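Memoria del proyecto de fin de asignatura
Manipulación robótica bimanual - Grupo Avari
Tutora: Poonam Yadav
Fecha de entrega: viernes, 31 de mayo de 2024

1. Objeto del trabajo

El presente proyecto estudia la influencia de la vista de muñeca en el aprendizaje por imitación de tareas sencillas de recogida y depósito sobre una mesa. Se parte de la política de referencia Plillix, desarrollada en cursos anteriores, y se compara su rendimiento en dos configuraciones: una con la cámara fija del puesto como única entrada visual y otra que añade las cámaras montadas en las muñecas.

La hipótesis de partida sostiene que la vista cercana reduce los errores de alineación en los instantes previos al cierre de los dedos, cuando la propia pinza puede ocultar el objeto a la cámara fija.

2. Puesto experimental

Los ensayos se realizaron en el laboratorio Berwood, en un puesto con dos brazos fijados al borde posterior de la mesa y provistos de pinzas de dedos paralelos. Entre los objetos de trabajo figuran una bandeja de esquinas redondeadas, una botella roja, una caja de galletas y una pieza ovalada amarilla de pequeño tamaño. La botella resultó el objeto más exigente de la serie, por su superficie brillante y por la necesidad de sujetarla cerca del tapón.
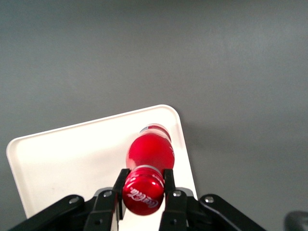

Las demostraciones se obtuvieron mediante teleoperación. Participaron 4 operadores, todos ellos alumnos del grupo, tras una sesión de adaptación cuyos datos no se incorporaron al estudio. El conjunto final comprende 400 demostraciones, anotadas con la herramienta Vi. La anotación distingue aproximación, agarre, transporte y liberación. De la división en segmentos se obtuvieron 2.546 fragmentos útiles para el entrenamiento.

Las posiciones iniciales de los objetos se modificaron entre una demostración y la siguiente. No se impuso una trayectoria determinada a los operadores; se solicitó únicamente que evitaran las correcciones bruscas y que no invadieran el espacio del brazo contrario.

3. Procedimiento

Ambas configuraciones se entrenaron con los mismos datos, la misma partición y los mismos parámetros de optimización. En la configuración reducida se suprimieron las entradas de muñeca y se conservó el resto de la arquitectura sin cambios. El estado articular de los brazos y la apertura de las pinzas se mantuvieron como entradas en los dos casos.

Se consideró válido un ensayo cuando el objeto quedaba apoyado en el lugar de destino y la pinza se retiraba sin arrastrarlo. Los contactos accidentales con la bandeja se registraron aparte, dado que no siempre impedían completar la tarea.

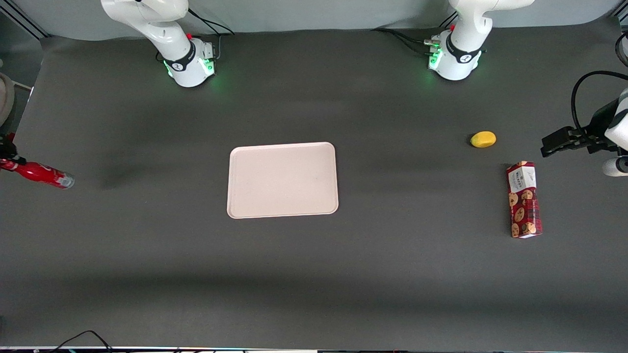
La evaluación se efectuó a partir de disposiciones de objetos ausentes del entrenamiento. Antes de cada ensayo, los brazos volvían a una postura de reposo común y el operador comprobaba la posición de la bandeja con una plantilla que se retiraba a continuación. La revisión de los registros requirió casi 9 horas y fue realizada por dos miembros del grupo de forma independiente - las discrepancias se resolvieron con la tutora.

4. Resultados y discusión

La configuración con vistas de muñeca completó más ensayos que la configuración reducida en todas las categorías de objeto. La diferencia fue más acusada con la botella y apenas perceptible con la caja, cuyas caras planas toleran mejor un error lateral.

Sin las vistas de muñeca, el fallo predominante consistió en un cierre prematuro de los dedos, seguido del giro del objeto. Con ellas, los fallos se concentraron en la liberación: la política mantenía en ocasiones la pinza cerrada sobre la bandeja hasta agotar el tiempo asignado. El grupo atribuye este comportamiento a la escasa duración de los segmentos de liberación, si bien no se dispone de un ensayo específico que lo confirme.

5. Limitaciones y continuación

Los resultados corresponden a un único puesto y a una iluminación estable, por lo que no procede extenderlos a otros entornos. Tampoco se ha estudiado el efecto de un desplazamiento de las cámaras entre el entrenamiento y la evaluación. Está prevista para julio una segunda serie de ensayos, con mayor peso de la fase de liberación en el muestreo y con traspaso de objetos entre ambos brazos.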